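## 4. Two-Gripper Handoff Drill

Every member of the Nolarano student team runs this drill before joining a recording session. It takes two people, one gripper each, and a clear stretch of white tabletop. Read section 3 (camera and cable check) first.

1. Stand on opposite sides of the table. Agree out loud who gives and who receives.
2. The giver picks up the black practice piece by one end and keeps the other end free.
3. The receiver closes on the free end with the yellow tips only. Don't grip with the black pads farther up.
4. Hold with both grippers for 2 seconds.

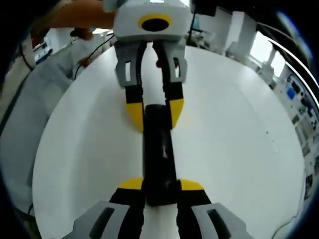

Rawashdeh adds that the giver should say "yours" and wait for an answer before letting go, even in a quiet room. The old Kaketti club sheet left this out, and most of the drops in October came from a giver opening early.

5. The giver opens slowly and backs straight off.
6. The receiver keeps still until the giver's tips are clear.

**Caution:** Keep the cables out of the space between the two grippers. A snagged cable can pull the practice piece sideways - stop and start the run over.

For the upright version, the receiver comes in from above with the fingers pointing down.

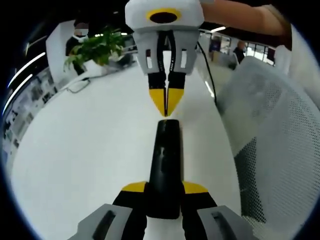
Close the upper fingers only after they are lined up with the piece. If they touch it on the way down, log the run as a miss in Plemedex and repeat from step 2.

### 4.1 Flat start

Use this version once both people have passed the upright one. Lay the piece down on the table and bring a gripper to each end.
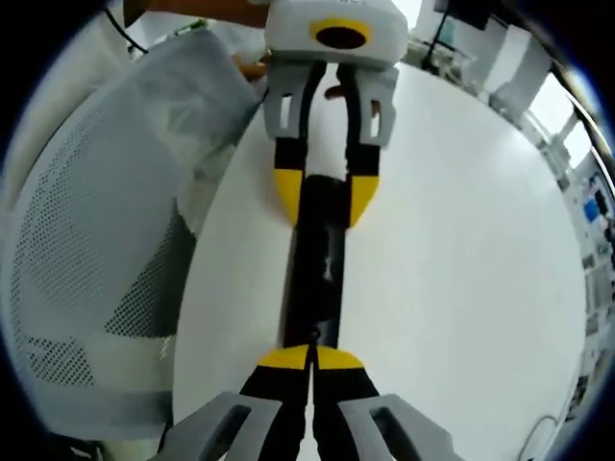
Most failed runs in this version come from rushing the first grip. Set the yellow tips at the narrow ends of the piece, one gripper facing the other, and check that they line up before anyone squeezes. Lift together on a count.

**Note:** A full set is 67 runs, and 61 clean ones count as a pass. Save the log before switching roles.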